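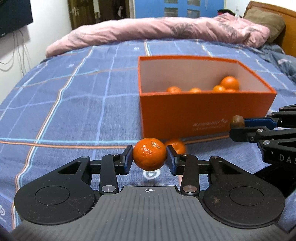
Fruit handling has its own rules when a hand-held gripper does the picking up, and most of them come down to pressure and order. Close the jaws until both pads touch the fruit, then squeeze only enough to lift. On soft-skinned citrus like the mandarin between these two pads, grip across the widest part and keep the pads level with each other. An open-topped cardboard box works well for this job because the pads can come in from above. Check the peel before you start. Dark marks near the top of a mandarin are common, and you want to know which ones were there already.

Before you begin

Wipe the pads with a damp cloth and let them dry. Look at the base as well, where specks and fibers collect, especially if you work over bedding or carpet. Check the screws at the joints. If one turns with your fingers, tighten it before you pick up anything.

Pull the sheet flat where the fruit will go. Fold blankets back so they don't drag against the arms.

Working with two grippers

Give each gripper its own side and keep to it. Only one goes into the box at a time. The other waits outside with its jaws open. If they touch, stop both, back them out the way they came in, and start that pick again.

Take the fruit that sits highest first. Digging for a low one pushes the others against the cardboard and can tip a light box. Lift straight up until you clear the wall, then move sideways.

Set fruit down before you open the jaws. A drop of even 3 inches can bruise a ripe mandarin, and the bruise may not show until the next day.

Pads and wear

At Gullonley we change pads after 100 picks on rough-skinned fruit and sooner if the edges start to lift. Always change the pads on one gripper as a pair. A new pad facing a worn one will make the fruit roll. Write the date of the change on a piece of tape and stick it to the storage case, not to the gripper.

Putting things away

Leave the jaws slightly open in storage. Keep the grippers off the floor and away from heaters. Any fruit with split peel should be eaten the same day or thrown out. Sound fruit can go back in the box, up to 6 in a small one.

Page kept by Felicja Wieczorek. Next check of these rules: June.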